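4.2 双腕による南京錠操作データの収集

本節では、施錠された小箱を対象とする操作課題と、そのデータ収集の手順について述べる。前節で扱った把持・配置の課題では、片腕が停止していても他方の腕だけで作業の大部分を進めることができた。これに対し南京錠の操作では、錠の本体が掛け金から吊り下がっており、固定されていない。鍵に力を加えると本体も一緒に動くので、一方の腕で本体を保持し、もう一方の腕で鍵を扱う必要がある。この理由により、我々は本課題を両腕協調の評価に適したものと考えた。

課題は、本体の保持、鍵の挿入、鍵の回転、掛け金からの取り外しという段階に分けて定義した。ただし、各段階の境界は操作者に指示していない。境界は収集の後に、Tuniaという自作の注釈ツールを用いて付与した。操作者には、片方の手先で本体を安定させてから鍵を近づけることだけを求めた。左右どちらの腕で保持するかは自由とした。

手首カメラの映像では、鍵穴の周辺が操作の終盤まで視野に残ることが重要である。図7(a)では、黄色の指先の一方が錠の側面をつかみ、他方が鍵穴から伸びる細い金属片の端を挟んでいる。錠の本体は斜めに傾いている。このような姿勢では、鍵穴の向きを机の座標系で記述してもあまり役に立たず、保持側の手先に対する相対的な向きで表す方がよいと思われる。 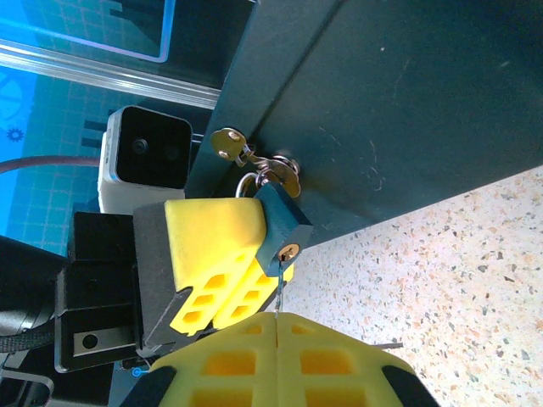 Manríquezからは、草稿の段階で次の意見が寄せられた。保持側の腕を固定の治具に置き換えても同じ成功率が得られるのであれば、この課題は両腕協調を測っているとは言えないのではないか。少なくとも、保持側の腕の動作を凍結した条件と比較するべきである、という指摘であった。

我々はこの指摘を妥当と判断し、凍結条件を追加した。凍結条件では、保持側の腕は本体をつかんだ時点の関節角を維持し、以後は動かない。鍵側の腕は通常条件と同じ方策で動作する。それぞれの条件で100回の試行を行い、通常条件では63回、凍結条件では40回成功した。失敗の多くは挿入の段階で生じた。凍結条件では、鍵の先端が鍵穴の縁に当たった後、本体の側で角度の誤差を吸収することができず、そのまま制限時間に達する例が目立った。一方、通常条件では、保持側の手先が小さく動き、鍵を迎えるような動作が観察された。この動作は教示データにも含まれているが、操作者が意識して行ったものかどうかは明らかでない。

次に、全体を見るカメラの配置について述べる。手首カメラの2台だけを入力とした予備実験では、箱に近づく段階で両腕の手先が互いに近づきすぎることがあった。そこで、作業台を上方から見る固定カメラの映像を入力に加えた。図7(b)はその視野を示す。暗い青色のケースが台の中央付近にあり、左右の腕が両側から手先を伸ばしている。ケースの手前側には、小さな金属の留め具がある。蓋には夜空の絵が印刷されており、模様のある面に対する頑健性もあわせて調べることができる。

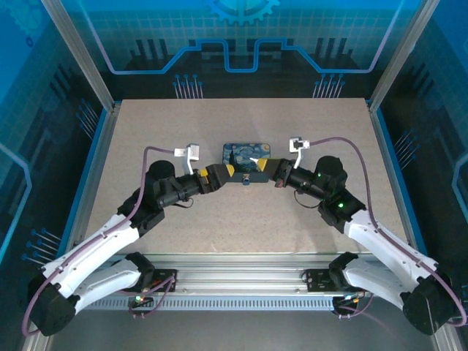
固定カメラの映像は、手首カメラの映像と同じ解像度に縮小してから符号化器に入力した。符号化器の重みは各カメラで共有していない。共有した場合には学習時の損失がわずかに低くなったが、実機での成績は改善しなかったので、本論文では共有しない構成の結果のみを報告する。

学習にはGallbridgeの枠組みを用い、行動の予測にはOsineと同じ構造の復号器を使用した。変更した点は、左右の腕の行動を別々の系列とせず、一つの系列として同時に出力することである。別々に出力した場合、保持側の腕が先に力を緩めてしまう失敗が増加した。この失敗は回転の段階に集中しており、鍵の回転が終わったかどうかを画像だけから判断することの難しさと関係していると考えられる。力覚の情報を入力に加える方法については、5.3節で議論する。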